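Review: Kikex Home Blood Pressure Monitor
Equipment Assessment Summary, Gretalden Community Health Service
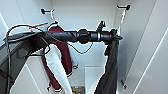

High blood pressure is among the most common long-term conditions managed by our clinics, and many of the people who live with it have no symptoms at all. Home monitoring gives clinicians a fuller set of readings than a single appointment can provide. It also helps to identify patients whose blood pressure rises only when they are in a clinic.

The service has lent monitors to patients in the Gretalden and Nomley districts for several years. The existing stock is ageing, and replacement cuffs for the older units can no longer be ordered. The Kikex upper-arm monitor was one of two models considered as a replacement. The other, supplied by Urquhart, will be reviewed separately.

How the review was carried out

The monitor was lent to 49 patients of the Nomley clinic, each of whom used it at home for 13 days. Patients were asked to take two readings in the morning and two in the evening, seated, with the arm supported at heart level. Clinic nurses compared the first and last home readings with those taken on the clinic's own equipment. Patients completed a short questionnaire when they returned the device.

Accuracy

Readings were close to those of the clinic equipment for most patients. Differences were larger where the cuff had been placed over clothing, and the nurses corrected this by showing the patient again how to fit it. The monitor did not perform well for patients with an irregular heartbeat. It displays a warning symbol in such cases but still records a figure, and several patients wrote that figure down without noting the symbol. The service recommends that these patients continue to have their blood pressure taken manually.

Cuff and fit

The standard cuff suits most adults. A large cuff is sold separately and should be treated as a necessary purchase for any lending program, as a cuff that is too small will give a falsely high reading. The fabric wipes clean easily and the fastening held firmly throughout the review period. The tubing is rather short – patients who used a low coffee table found that they had to lean forward, which is not the correct position. A dining table and a firm chair are advised.

Display and memory

The numbers are large and dark, and patients with reduced vision gave the display their highest ratings. There is no backlight. The memory holds 188 readings for a single user, more than enough for a standard lending period, but there is no second user setting. In households where two people shared the monitor, the results could not be told apart. Staff must also clear the memory by hand between loans. The steps for doing so are given only on the last page of the manual and are easily missed.

Instructions

The printed manual is thorough but too long for most patients. The service has prepared a one-page guide in plain language, with versions in large print. After the guide was introduced, about 27 patients used it in place of the manual, and telephone inquiries to the clinic fell noticeably.

Power and storage

The monitor runs on four AA batteries. A mains adapter is available but was not tested. The soft case protects the unit adequately in a bag or cupboard, although it has no pocket for the large cuff or for spare batteries.

Assessment

The Kikex monitor is suitable for home use by most adult patients and is recommended for the lending program, provided that both cuff sizes are purchased and the plain-language guide is issued with every unit. It is not recommended for patients with a known irregular heartbeat or for shared household use. Its use in pregnancy was not assessed.

Patients who already own a monitor do not need to replace it. They may bring it to either clinic to have its readings compared with those of the clinic equipment, at no charge. Stock for the lending program is expected in June.

Published 11/03/2019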